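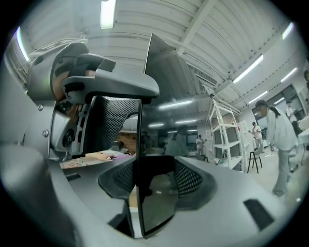
The workshop at the Cendon Adult Learning Center in Allport.

Evening class fees in Allport to stay the same through spring

Adults signing up for evening classes in Allport will pay the same fees this winter and spring as they did last year, the Cendon Adult Learning Center said.

A standard course will remain at $69. The price covers one class a week for six weeks and includes use of the center's hand tools in courses that need them. Materials are still extra, and the amount is printed next to each course in the catalog.

The center had warned in the summer that fees might have to go up after its heating and insurance bills rose. Director Salamatu Wike said the increase was dropped when the city agreed to renew the lease on the Lorano Street building at the old rent for another two years.

"Rent was the big question for us," Wike said. "Once we had that in writing we could print the catalog."

Enrollment reached 969 in the last school year, the highest since the center moved to Lorano Street. The most requested classes were small engine repair, beginning Spanish, upholstery and bookkeeping for the self-employed. Upholstery had a waiting list both terms, and a second section has been added for the winter.

Two courses will not be back. Stained glass was canceled when its teacher retired, and the Saturday typing course did not draw enough people to run.

New on the schedule is a home wiring basics class taught by Lauri Rautiainen, an electrician who has worked in Allport for most of his career. It will cover replacing outlets and switches, reading a breaker panel, and what work requires a permit under city rules. Students do not need any experience. The class does not count toward a license.

Temitope Usman took the small engine course last spring and has signed up for wiring.

"I had a mower, a tiller and a snow blower in the garage and none of them ran," Usman said. "Two of them do now. The tiller I gave up on."

Parking remains a complaint. The lot behind the building is shared with the medical office next door and is often full before 6 p.m. Wike said students may use the church lot across the street on class nights, but should not park along the fence, where the church van needs room to turn.

Registration opens in October, in person at the front desk or by mail. Phone registration has ended. Residents over 65 and anyone receiving unemployment benefits can ask for a reduced fee, and Fatima Garba in the center's office can help with the form.

Catalogs are available at the public library, city hall and the front desk on Lorano Street.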